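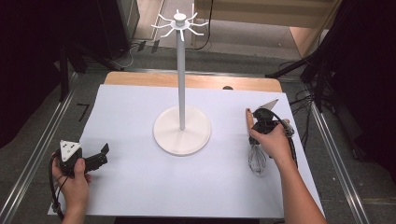
The Eder stand in white, with a wooden-handled whisk beside it.

Eder Eight-Hook Stand by Clormont: Review
Posted October 4, 2023

Clormont lists the Eder as a mug tree. I bought mine for utensils and have used it that way since January. My kitchen has one short drawer next to the stove, and anything with a long handle used to jam it shut.

The design is simple. There is a flat round base, one tall thin pole, and a ring of eight hooks at the top with a small round knob over the middle. Every hook turns up at the tip. All of it is white. It also comes in black, but I haven't seen that one in person.

Assembly took a few minutes. The pole screws into the base and the hook section screws onto the pole. The instructions are one sheet with three drawings, and the second drawing has the base upside down — ignore it. No tools needed. I had to retighten the pole after a couple of weeks and it has stayed put since then.

What hangs well: a whisk, a slotted spoon, a ladle, measuring cups on a ring. The upturned tips are the best part. You can pull one thing off without the next one sliding onto the counter. A whisk with a wooden handle needs a loop of cord or a hole at the end, so check yours before you order. I drilled two of mine.

What doesn't: my big Gollov spatula. The hole in its handle is too small for the hook. It went back in the drawer.

Mugs are fine if you spread them out. I tried it for a weekend with espresso cups and had no trouble. With full-size mugs I would load opposite sides first. I put three heavy ones on the same side and the base lifted when I bumped the counter.

I had the Plillard rack before this. It has six hooks set at different heights down the pole, and it holds mugs better, but long utensils on the lower hooks drag on the counter. With the Eder everything hangs from the top, so a whisk clears the base easily. The Plillard was 45 dollars and the Eder was 60. I think the difference is fair if utensils are what you have. For mugs only, buy the Plillard.

Cleaning is a damp cloth. Dust and grease collect where the hooks meet the center, and an old toothbrush gets in there. White shows tomato sauce right away.

Four out of five. I took one off for the light base.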